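Real or fake fruit for a display tray?

trarix_home
Posted 17 November 2022
I have a long brown table that needs something on it through December. The plan is a plain black tray with fruit in it. My question is real or fake. I priced fake apples from Ludonel and a set of 12 costs more than I want to pay for something you can't eat. Anyone used them?

pearlane
I have the Ludonel ones. They look fine from across the room. Up close you can see the seam and the color is the same all over. The stems on two of mine fell out the first week.

oldcrate13
Real. Buy small ones, eat them, replace them. I don't see the point of fake fruit on a table people sit at.

pearlane
Depends on the room. If it's warm you will be replacing them all the time, and you get fruit flies.

oldcrate13
Apples keep fine for a good while. Bananas are where the flies come from. Leave those in the kitchen.

trarix_home
No bananas planned. What about the tray? I was looking at a Molletti one in wood but the table is already brown and I think it would disappear.

mdl_500
Go with black. Red on black shows up well and the low sides mean the fruit isn't hidden like it is in a bowl. Matte if you can find it. Shiny plastic picks up every light in the room.

oldcrate13
Disagree on matte. Matte plastic holds fingerprints and the marks don't come off. Shiny wipes clean with a damp cloth.

mdl_500
Mine is matte and has no marks on it. Maybe yours was a cheap one.

oldcrate13
It was a Lüthi. Not cheap.

quincekeeper
I'm with the shiny side. Black plastic tray on brown, small red apple up in one corner. I like the apples with some yellow in them better than the all red kind. 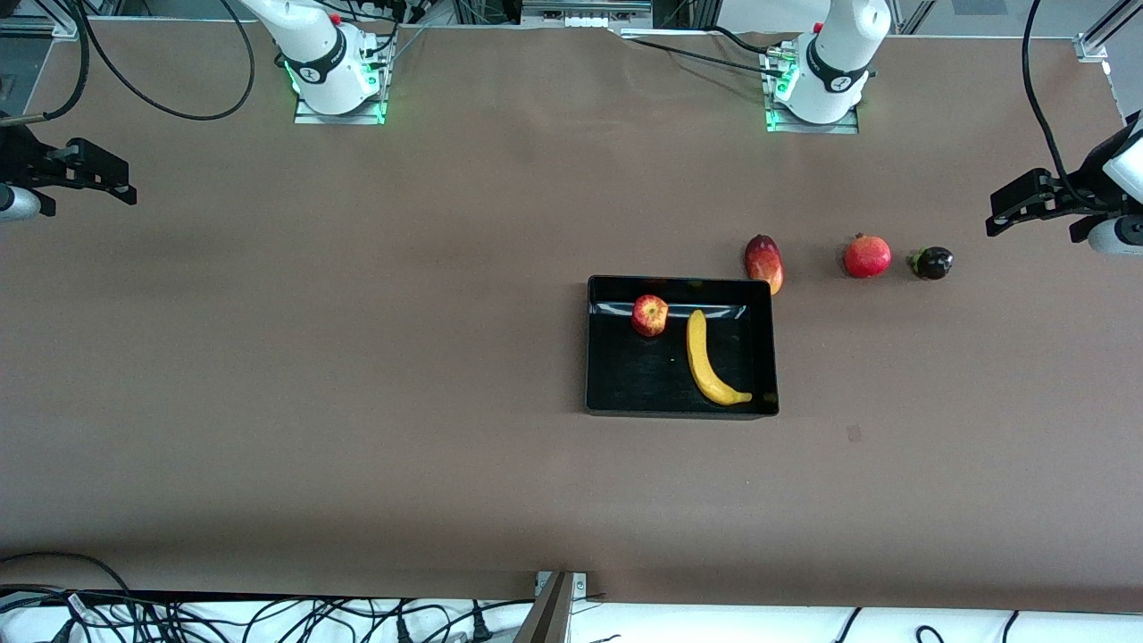
Black tray on the brown tabletop, small apple stem end up.

trarix_home
Thanks, that helps. The shine along the inside wall doesn't bother me as much as I expected. I like that the apple isn't a perfect red.

pearlane
OK, the fake ones don't have that patchy color. I'd still use them in a hallway.

mdl_500
I would still go matte. That streak would bug me every time I walked past.

trarix_home
Going with real apples and a shiny tray. Does anyone put a liner under the fruit or just set it on the plastic?

oldcrate13
Straight on the plastic. Turn them over every few days and check for soft spots.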